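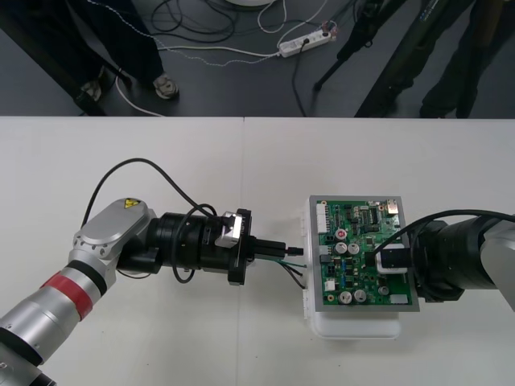 Stusmont repair shop to take in circuit boards by mail

STUSMONT, 29/03/2026. Flollen, the electronics repair shop on the north side of Stusmont, will start accepting control boards by mail next month. Until now customers had to bring them to the counter in person.

The shop fixes the green boards found inside heating controllers, ticket machines, lab scales and older factory equipment. Many of these are no longer made, and a replacement can be hard to find at any price. Flollen says it repaired 936 boards last year, up from around 100 in its first year.

Under the new service, customers fill out a form, print a label and send the board in an antistatic bag. The shop looks it over and sends back a price before any work is done. If the customer says no, the board is returned and only the postage is charged.

Boards can be sent alone or still mounted in their plastic housing. The shop prefers the housing to be left on when the board is held in by clips, as old clips tend to snap when they are pried open. Screws, covers and ribbon cables should go in a separate bag with the customer's name on it.

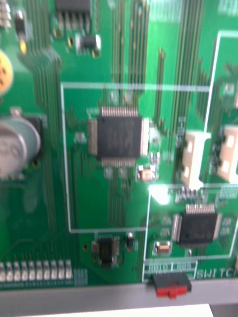 2 min read

A large square chip with fine pins along its sides, like the one on the green board in the close-up, is among the slower jobs. The pins sit close together, and a bit of stray solder between two of them can be enough to stop a board from working. Flollen charges more for these chips than for plug-in connectors or the small parts next to them.

Most faults are simpler. The shop lists worn connectors, cracked joints and failed capacitors as its three most common repairs. Water damage comes next, mainly from boiler rooms and basements. Boards with burned traces are accepted, but the shop does not promise a result.

Parts will come from Psarras, a supplier that has worked with the shop since it opened. Flollen now keeps 1,356 kinds of parts in its stockroom and expects to add more as the mail orders come in. Customers who have their own spare chips may send them along with the board, with the part number written on the bag.

The shop has also set up an online catalog called Flollumard, where owners can look up a board by the number printed on it and see whether it has been repaired there before. The catalog has 1,000 entries. Each one gives the type of equipment, the usual fault and a typical repair time. Prices are not listed.

Repairs that come in by mail are expected to take two to three weeks. Walk-in customers will still be served at the counter, and their prices stay the same. The shop does not accept phones, tablets or game consoles under either service.

A second counter for drop-offs and pickups is planned for October in the same building. Forms and packing instructions for the mail service can be picked up at the shop or found on the first page of the Flollumard catalog.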